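ok so I finally started on the fabric pile. the one that's been on the guest bed since November. you know the one, I've complained about it enough

plan is: everything I might sew with goes in one tray, everything else leaves the house. one tray!! the old baking tray kind of size, metal, pretty shallow, so I can't cheat by stacking

(I cheated by stacking)

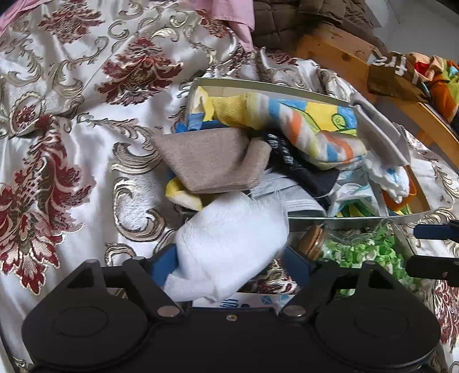
the stripy yellow one stays no matter what. I bought it on the last day of our trip to Zornitz and I've been "about to" make a cushion out of it ever since. the beige twill is for patching pants, very boring, very useful

the navy with the little white letters I keep going back and forth on. too nice to cut up, too small to wear. same with the light gray one, I mostly want it for the ribbed hem, has anybody reused one of those as a cuff?

also doing this on the satin bedspread was a dumb move, everything slides and now the whole thing's wrinkled. my aunt's going to notice, she loves those red flowers more than she loves me

anyway, four bags for the charity shop and I'm stopping for tea. cushion next. probably

36 replies

Gintarė Strazds: yes to the cuff! stretch it a bit as you sew

Reet Kalniņš: if you let go of the navy one I'm calling dibs

pudirach_sews: one tray lol. I have a whole closet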